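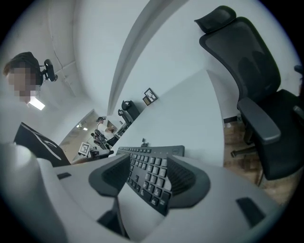

Mirkham Centre, Premises and Safety Team

Workplace Inspection Checklist: Shared Offices and Meeting Rooms, First Floor

Date of inspection: 31/05/2025
Area covered: first floor, rooms on the north and south corridors, kitchen point, stairwell B
Type of inspection: routine, announced
Next inspection due: July

Each item is marked Satisfactory, Action required or Not applicable. Comments are recorded where the inspecting officer considered that the mark alone would not be enough. Actions are to be closed by the occupying team unless the comment names another party. Items carried over from the previous inspection are marked (C).

Section 1. Access and circulation

1.1 Corridors clear to full width
Action required. The north corridor was clear. In the south corridor, flattened cartons from the Skevo shelving delivery were stacked against the wall beside the cleaner's cupboard. Cartons are to be taken to the ground floor waste store on the day of delivery.

1.2 Floor coverings sound, no lifting edges (C)
Action required. The carpet join at the threshold of the large meeting room has been taped again. Tape was accepted as a temporary measure at the last inspection and is not accepted a second time. The Premises and Safety Team will order a threshold strip.

1.3 Stair nosings and handrails secure
Satisfactory. Stairwell B only. Stairwell A is inspected with the ground floor.

1.4 Door closers operate and doors latch
Action required. Two doors did not latch unaided: the kitchen point and the print room. Both closers need adjustment.

1.5 Vision panels unobstructed
Satisfactory. Notices previously fixed over the print room panel have been removed.

Section 2. Fire precautions

2.1 Escape routes signed and signs visible
Satisfactory.

2.2 Fire doors not wedged or held open
Action required. A rubber wedge was found under the kitchen point door and was removed by the inspecting officer. Occupants who find the kitchen too warm should report it so that the ventilation can be looked at. Wedges must not be kept on the floor at any fire door, whether in use at the time or not.

2.3 Extinguishers in place, pins fitted, service label in date
Satisfactory. The bracket by stairwell B is loose on its lower fixing. It holds the extinguisher safely and will be tightened at the next service visit.

2.4 Call points unobstructed
Satisfactory.

2.5 Assembly point information displayed
Action required. The notice in the small meeting room still shows the old assembly point in the rear car park. The current point is the grassed area beyond the cycle shelter. A replacement notice is to be displayed within 5 working days.

2.6 Evacuation chair accessible and cover fitted
Satisfactory. Users are reminded that the chair may be moved only by trained persons or in an emergency.

Section 3. Seating and workstations

3.1 Chairs stable, castors present and running freely
Action required. One chair in the print room has a castor that does not turn. It has been labelled and withdrawn. Replacement castors should be requested from the stores list and must match the floor type: hard castors for carpet, soft castors for smooth floors.

3.2 Height and back adjustment working
Satisfactory. Several occupants asked whether the mesh chairs may be exchanged for upholstered ones. An exchange can be made following a workstation assessment, and requests should be sent through the line manager with the completed form.

3.3 Armrests secure and free from splits
Satisfactory. Minor wear to padding was noted and needs no action at present. Padding that has split through to the foam should be reported, as it cannot be cleaned properly.

3.4 Workstation assessments up to date (C)
Action required. Records were seen for 80 per cent of permanent desk users. The remaining assessments are overdue and the occupying team is asked to give them priority. Persons who use a shared desk on a regular basis also need an assessment, which may be completed at whichever desk they use most often.

3.5 Space beneath desks clear
Action required. Boxes of archived Org project files are being kept under desks in the open office. Files that are still needed should go to the records room. The remainder should be put forward for disposal in line with the retention schedule.

Section 4. Lighting and ceilings

4.1 All light fittings working
Action required. One ceiling panel in the south corridor flickers on starting and takes a long time to settle. Reported to the electrical contractor, Urico, who will attend with the emergency lighting visit.

4.2 Light levels suitable for the task, glare controlled
Satisfactory. Blinds in the two end offices have been repaired since the last inspection. Where glare on a screen remains a problem, the desk should be turned before any request is made for a fitting to be switched off.

4.3 Emergency lighting test recorded monthly
Satisfactory. Log book seen and signed for each month.

4.4 Ceilings free from stains and damage
Action required. A brown stain is present above the kitchen point, close to the boiler overflow. It was dry to the touch. The edge of the stain has been marked in pencil so that any spread can be seen.

Section 5. Electrical safety

5.1 Portable equipment tested and labelled
Action required. A desk fan and a phone charger in the open office carried no label. Both are personal items. Personal electrical items may be used only after they have been tested and entered on the register.

5.2 Extension leads not joined together
Satisfactory. This was an action at the last inspection and has been properly dealt with by the fitting of additional sockets.

5.3 Cables routed to prevent tripping
Action required. The display cable in the large meeting room crosses the walkway between the table and the door. A cable cover is available from stores and should be put down before the room is next booked.

5.4 Sockets and switches undamaged
Satisfactory.

Section 6. Storage and manual handling

6.1 Shelving fixed and within marked load
Action required. The new Skevo units in the print room have been assembled but not fixed to the wall. Nothing is to be stored above shoulder height until fixing is complete. Boxes of paper weighing more than 15 kg must go on the lower two shelves in any case.

6.2 Step stool available and in good condition
Satisfactory. Chairs must not be used for reaching high shelves.

6.3 Cleaning products stored securely
Satisfactory. Data sheets were present for all products in the cupboard.

Section 7. Welfare and first aid

7.1 Kitchen point clean, hot water warning displayed
Satisfactory.

7.2 First aid box stocked and in date
Action required. Eyewash pods had expired and were removed. Replacements to be drawn from stores.

7.3 First aiders' list current
Action required. The list shows an extension number no longer in use. The occupying team should confirm the correct number and reissue the list.

7.4 Room temperature reasonable
Satisfactory on the day. The print room is known to become warm in the afternoon and will be checked again in July.

General comments

The standard of housekeeping has improved since the previous inspection, particularly in the open office. The two carried-over items, 1.2 and 3.4, should not appear on a third report. Items 2.2 and 6.1 are to be treated as urgent, and written confirmation of closure is to be sent to the Premises and Safety Team.

Actions closed before the next visit should be entered in the right-hand column of the display copy, with the date and initials of the person closing them. The display copy is kept on the noticeboard at the head of stairwell B.

Form reference: Workplace Inspection, shared areas, issue 5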